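Notes for session 2: head camera or wrist camera?
Cecilia Gyamfi, room 518

Okay, so last time we ended up arguing about grippers and I promised I'd write down where I landed. We put the Ferkitz two-finger gripper and the softer Isside one through the same pouring task, and I still like the Ferkitz better for anything with a handle. It closes harder and it doesn't sag when the weight shifts. The Isside is lovely on thin glass, though (Chaiwat Boonyarit will want me to say that twice).

Now the cameras. A wrist camera gives you a great close look at the handle right up until you grab it, and then it mostly shows you handle. Great for lining up the grasp, not much help once you start to pour! The head camera sits farther back, so you get both hands, the spout and the glass together, and you can compare where the spout is pointing with where the glass is. The price is that the big round body of a kettle can hide whatever is underneath it, and shiny metal throws reflections that my edge detector just loves to chase.

Take a look at this one before you start the worksheet. I'd like you to think about what each hand is doing, and which of our two grippers you'd give each job to.
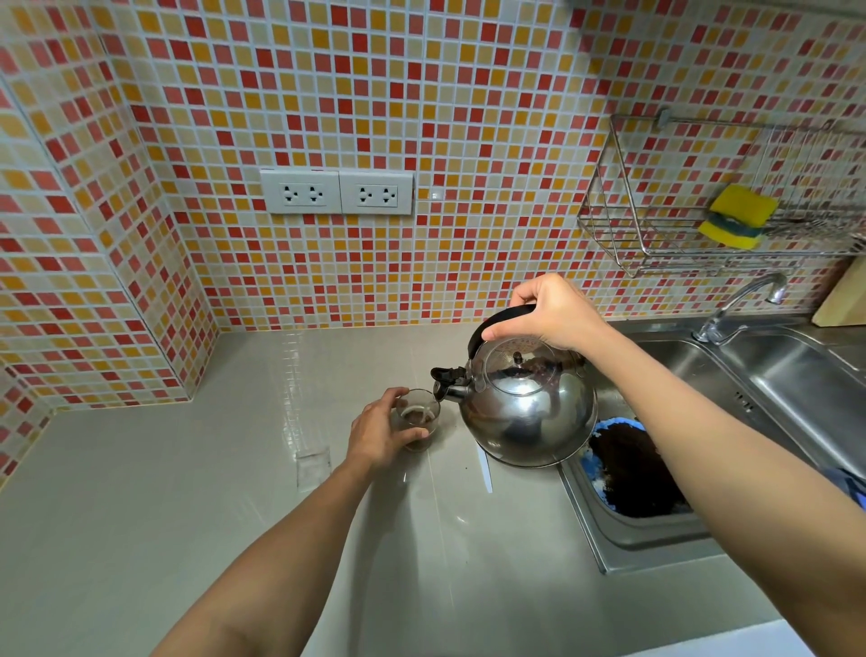 Fig. 1. Head view of a two-handed pour: right hand on the kettle handle, left hand holding the glass.

Things I'd bring up in class: the handle is held from above, so a side grasp would need a different wrist angle. The glass is clear, but there's dark liquid in it with a paler ring of foam near the top, and that gives the camera something to find.

For next time, run the pour 18 times with each gripper on the Yip controller, same start pose, and save your logs. Bring them to 524, where the arm is.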